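Gavby desk screens, dark grey
Sold singly, fixings included

Most desk screens are sold on promises. They will make an open office silent, they will lift output, they will change the way a team thinks. We sell the Gavby and we don't believe any of it. A low screen stops your papers sliding into someone else's papers and gives your eyes somewhere to rest that isn't a colleague's lunch. For that it's decent value.

The Gavby comes in dark grey only. Arthur, the range we stocked before, came in 13 colours and we were forever sending back the wrong one. Grey shows less grubbiness than cream, though it does show fluff, whatever the leaflet says.

It suits a long white desk set against glass, where a bare back edge looks unfinished and pens vanish down the gap. On frosted doors and glazed partitions we are less keen. They look smart in a brochure, but a call still carries, and a desk screen won't cure that.
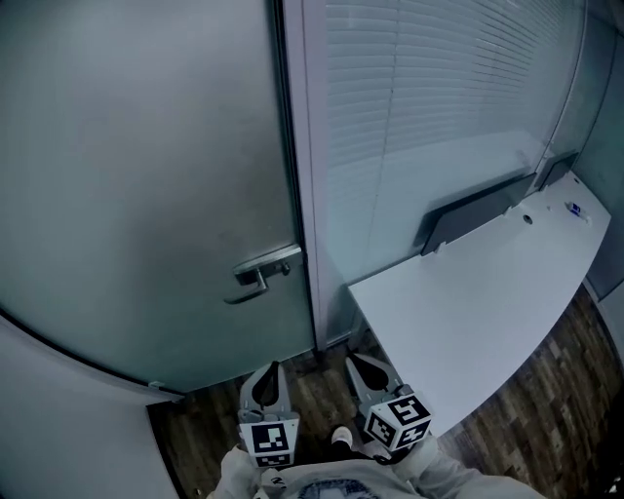 Dark grey screens on a white desk, with blinds at the glass and a frosted door alongside.

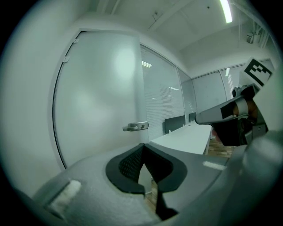

Can I fit the screen without drilling the desk?

Use the clamp set, which grips the back edge of the top and comes off again with the key supplied. You need a clear lip underneath, so feel for a rail or cable tray before ordering.

Price is 125 per screen, or 135 with the longer clamps. Those are the same clamps with more thread on them, and we have told Gavby what we think of the difference. Delivery is extra to upper floors.

Mohit Yadav in our showroom fitted a pair to his own desk in October. His verdict was "fine, bit wobbly until you do the second turn". Do the second turn.

Elis Morris handles trade orders and will send a fabric swatch if you ask. Please ask – screen colours on a website are never right, ours included.

Returns accepted if the clamps haven't marked the felt pads.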